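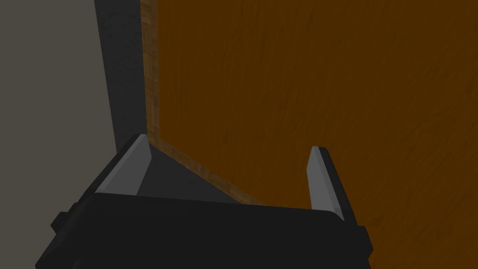

Vol. 3, No. 2 - p. 223

Review: Hadel, a wrist-view simulation kit for contact tasks

Hadel is a simulation package from Vusari for training manipulation policies on a wrist camera alone. It ships with a two-finger gripper model, a library of wood-grain panels and plain walls, and a training recipe the developers call staged approach. The review covers the recipe more than the renderer.

Staged approach splits each episode at the moment before contact. The first policy brings the open fingers to a corner or edge of the target. The second takes over from whatever pose it is given and handles closing and pulling. The two are trained separately and joined by a small network, Valeck, that scores the current view and decides when to switch.

We ran 600 evaluation episodes on the panel tasks with Marta Vasylenko's configuration files, unmodified except for the random seed. The split policy finished more episodes than a single policy given the same training budget, and the gap was widest when the start pose was rotated relative to the panel. Most of the remaining failures came from Valeck switching early, with the fingers still short of the edge. Raising the switch threshold removed many of these but made episodes longer.

Rendering is adequate. The wood textures have enough fine grain to give the encoder something to track at close range, and the board edges are textured separately from the face. Large panels can fill most of the view near contact, and depth is then hard to recover from color. A depth channel is available but is off by default. The lighting is soft and even in the stock scenes. Harder lighting has to be written by hand, and the manual gives it one paragraph.

Thư Triệu repeated our runs on a second workstation and got the same ordering of methods, with a wider spread between seeds. The developers report single-seed results in their tables. We would like to see at least 3.

Installation took an afternoon. The Loureiro physics back end must be built from source, and the build script fails if the path contains a space. Logging is good - every switch decision is saved with its score and the matching view.

Recommended for groups already working on approach and pre-grasp problems. Transfer to hardware was not tested.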